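Iltow hand grippers – your questions

I get a lot of the same emails about my Iltow build, so I've put the answers in one spot. I made the first pair in the shared workshop at Flotbridge and do most of the fiddling at home now.

Do I need a robot arm to start?
Nope! You hold these yourself, one in each hand, and practise the job you'd like an arm to learn later. I started with laundry, which is harder than it sounds.

Why are the fingers yellow?
I had a lot of yellow filament left over. Any colour works – mine take up to 12 hours a pair to print.

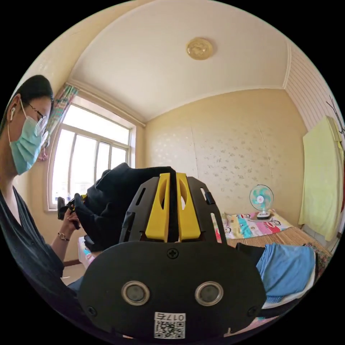
A black garment held between two grippers, with more clothes waiting on the bed.

What clothes should I try first?
Something big and plain. I did 40 goes with T-shirts before I touched anything with buttons. Thin, slippery fabric is a pain, so leave it for later.

My fingers don't close evenly. Help?
Loosen the side brackets, squeeze the fingers shut, then tighten everything again. Yogesh Kashyap at the workshop showed me that one and it's fixed most of my wonky pairs.

Can I buy a finished set?
Not from me, sorry. The print files are free, and I'm happy to answer emails about them, though I can be slow in October.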